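Home | Products | Spares | Service notices | Downloads | Contact

This site uses cookies to remember your region and basket. Accept | Settings

Gornia hand-held gripper, two-jaw: replacement jaw linkage kit

Part number 752. Supersedes kit 690.
Supplied by Pletness. Service notice dated Wednesday, August 4, 2021.

Kit 752 replaces the pivot screws, bushes and return spring on the Gornia two-jaw hand-held gripper. It is a mandatory replacement for all units fitted with kit 690. Units with the older linkage, serial numbers below 683, are not affected.

Reason for the change

Customers using the gripper to record folding and spreading of garments reported that one jaw lagged behind the other on closing. The recorded jaw opening remained plausible, so the fault was not picked up by the software check. In the worst returned unit the lagging jaw stopped short of the closed position and then released suddenly under trigger pressure. One operator received a pinched finger while clearing a sleeve from between the pads.

Eldana Tufa of our service workshop traced the fault to the outer pivot bush. Under repeated light loads the bush in kit 690 creeps out of its seat and bears on the linkage plate. Knitwear makes matters worse, as fibres collect behind the bush and hold it there.
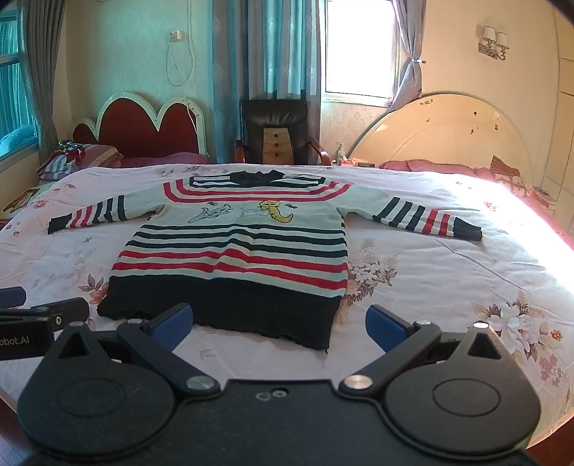
Fabric work calls for a great many short, partial closures, and these wear the bush faster than full-stroke gripping of rigid objects. Our original endurance test used full strokes only – it did not reproduce the fault. The test for kit 752 includes partial strokes with lint present.

Checking a unit in service

Disconnect the gripper from its recorder. Close the jaws slowly by the trigger and watch both pads. They should meet at the centre line together. If one pad arrives late, or if a click is felt near the end of travel, withdraw the unit from use. Do not slacken the pivot screws to free a stiff jaw. Keep fingers clear of the gap until the trigger is fully released.

Recordings made with a lagging jaw should be treated as suspect. The opening value is taken from one side only and cannot be corrected afterwards.

Kit contents

Pivot screws, flanged bushes, return spring, thread-locking compound, fitting sheet. Finger pads are not included.

Fitting

Allow around 5 minutes per jaw. Recalibrate the opening sensor before the next recording. Vivico and Adugna mounting plates need not be removed.

Kits are free of charge for affected units purchased since January. Please quote the serial number when ordering.

Contact Pletness Service | Terms of sale | © Pletness | Back to top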